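Progress report to the Başaran fund, Hodholm sorting room
11/9/20

Hi all,

You asked for something shorter and less stiff than the July report, so I'm writing this one the way I'd tell it to you over coffee. The budget sheet goes separately, as before, and the only line that moved is training, which I'll get to.

Quick reminder of where we were. In July we had the two-arm station bolted down at Hodholm, the safety sign-off still pending, and a sorting crew who were polite about the whole thing in the way people are polite about a new parking policy. The sign-off came through after we moved the light curtain and repainted the floor line (twice, because the first yellow didn't stick to the old sealant). The station now runs on the day shift for small returned parts only. Evenings are still all by hand, and I'd like to keep it that way until after the winter rush.

What it does right now: picks small loose items off the table and drops them in one bin or the other. What it doesn't do yet: anything in a bag, anything flat, anything shiny. The flat stuff was supposed to be working by this report and it isn't. The fingers we got from Womham are good on round and chunky parts, but they skate right over a washer. Womham has a thinner set coming and I've asked to try them before we pay for them, which they've agreed to.

Now the part I know you care about most, the people. We have six on the sorting crew and we still have six. I promised them that in writing before the first bolt went in, and I want it in this report too so there's no confusion later. What's changed is what they do all day. Three of them have been through the station training, and they take turns running it, a half shift each. We tried full shifts first and they hated it! Watching a machine work is tiring in a way none of us expected, and one of them told me she'd gone home with a worse headache than she ever got from sorting. Half shifts fixed most of that. The other half of the day they're on the hand benches with everybody else, so the skill stays fresh and nobody gets to be "the robot person" while the others get the leftovers.

Wrists are the happy news. The small parts bench was the one everyone tried to get out of, all that pinching and flicking, and it's where nearly all our strain complaints came from. I don't have numbers I'd trust yet (the season is different, and so is the mix of returns) so please don't quote me on an improvement. But people have stopped trading shifts to dodge it, and I'll take that as a sign of something.

The less happy news is pace. The crew worries that the station sets a speed and they'll be measured against it. I've said no to that more than once, and then Sekside's reporting screen went up on the wall with a big picks counter on it, right where the hand benches could see it, and there went all my reassuring. We turned it around to face the station the same afternoon. Since then I've asked Sekside to give us a version with just the faults and the bin status, and it's on their list. If you're funding other sites with the same screen, ask about this early. I wish I had.

Training cost more than planned. We'd budgeted for 4 sessions per person and three of those were supposed to be with the simulator, on a laptop in the break room. The simulator was the best money in the whole project, if you ask me. People who wouldn't go near the real arms were happy to sit down with a mug of tea and send the fake ones the wrong way, and they learned a lot from doing it wrong. So we let the sessions run long and added a refresher in the fall, and that's your overspend. I'd do the same again.

It also changed how the bins get placed, which I didn't see coming. The setup Sekside gave us has both bins on one side of the table, lined up front to back, and it's what we practiced on.
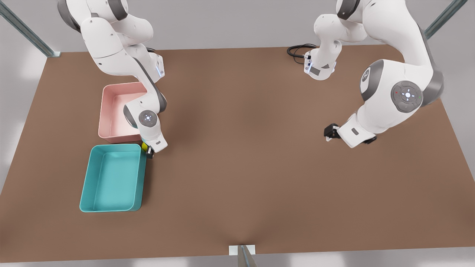 One of the trained operators asked why everything had to travel to the same side when there are two arms, and I didn't have a good answer. We took it to Sekside and their answer was that it keeps the bin changes on the aisle side, where a person can get at them without walking around the cell. Fair enough! But she's right that the other arm spends too much time waiting, and they're now building us a version with a bin on each side so we can try it in the simulator before anybody moves a bracket. I love that this came from the floor. It's the first time one of the crew has argued with the layout, and the argument was better than mine.

A few odds and ends. The stop button at the aisle end was too low for our tallest operator to hit without bending, so we raised it. The station's fan is louder than the spec sheet led me to believe and I've priced a cover, which I can pay for out of the maintenance line. We had one long outage, most of a day, from a loose connector. The crew cleared the backlog by hand and were rather pleased with themselves.

What I need from you before the next payment: a yes or no on moving 20 percent of the remaining equipment money over to training. I'd like to get the other three people through before spring, so the half shifts can be shared evenly and no one feels picked over. Two of them have asked for it. The third has asked me to leave him alone about it, and for now I'm doing that. The training is voluntary and I told him so, and his job at the hand benches doesn't depend on it.

Next on my list is the thinner fingers, then the two-sided layout in the simulator, then bagged items if we get that far. Come by any morning if you want to see the station running. Park around the back, the front lot is being resurfaced.

Thanks as always,
Site lead, Hodholm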